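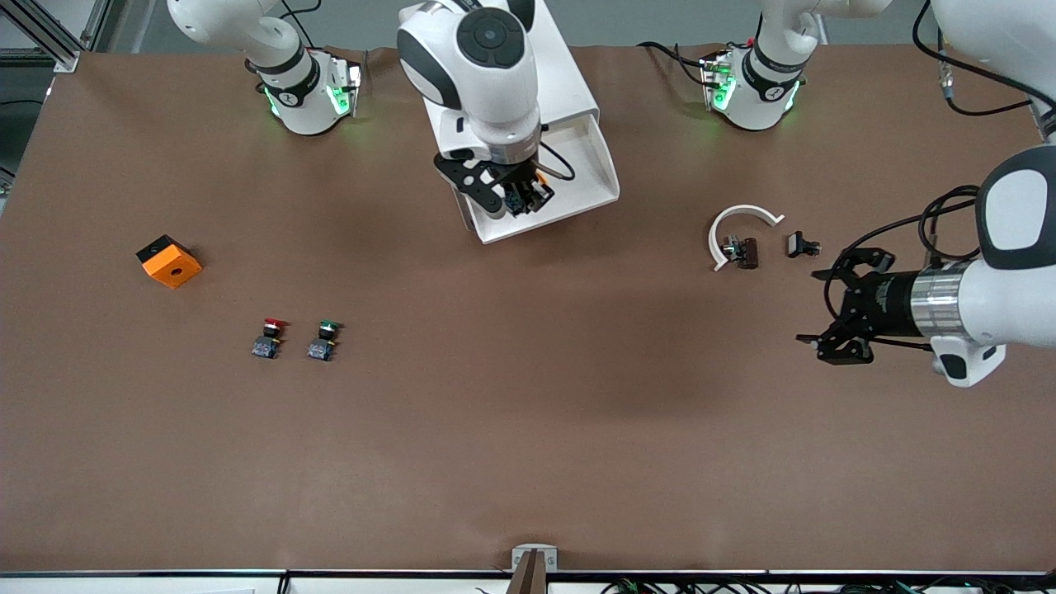
How should small parts be laid out on a workbench before assembly begins?

They should be spread on a plain, matt surface in a single layer, with similar parts kept side by side and a clear space left in front of the person or equipment doing the work.

The guidance is taken from the bench manual of the Pelletier workshop, revised in January under the direction of Harvey Vachon. It applies to control boxes, push-button switches and other fittings small enough to be mislaid.

A brown top is preferred at Pelletier. White trays and orange housings stand out well against it, and a dull finish gives back little glare from overhead lamps. Trays should have raised sides. A sloping tray allows parts to be drawn towards the lower end, though it ought to be emptied before a new batch is started.

Switches are set down in pairs beside the housing for which they are intended. The manual allows 50 millimetres between neighbouring parts and advises that no more than 4 housings be placed on the bench together.

Zaid Khalaf, who teaches the workshop's evening course, asks students to clear the surface fully at the end of each session. "A part left overnight is generally put into the wrong box in the morning," he said.

Filed under: Workshop Practice

Print this article | E-mail this article

Related articles
Choosing a tray for small fittings
Storing switches by size
Care of matt bench tops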